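Keeping the Filali Bakery Open Through the Night

The owner of Filali starts work at 9 in the evening and locks the front door behind her at noon. She has run the bakery for two decades, and when we met in August she had already mixed the rye.

"People ask about the hours first," she said. "You get used to the hours. Flour prices are harder."

She bought the business from a couple who made only white rolls. In her first winter she added a dark loaf and sold 2 of them on opening day. Now she bakes 50 each night, and they are usually gone before lunch.

The oven

Her oven is an old Astatico deck model that came with the building. The repair last spring cost $1,323, and she paid it without asking for a second quote.

"I know where it runs hot," she said. "The left side, toward the back. With a new oven I would burn bread for a month."

She turns the trays halfway through and keeps no written record of baking times. Her daughter, who works the counter, has asked her to start one.

Prices

A loaf went up in price twice last year. She put a note on the counter both times – the new price and nothing else.

"I didn't want to write a speech. A few people complained, and then they bought bread."

The wholesale side is small. Funo, the cafe on the corner, takes rolls every morning, and the school in Gerum orders for its fall supper.
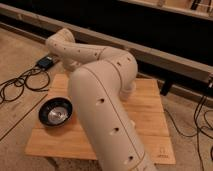

What comes next

She has no date for retiring. Her daughter wants the shop but would like to open later and drop the rolls.

"She can do that," the owner said. "I'd keep the rye."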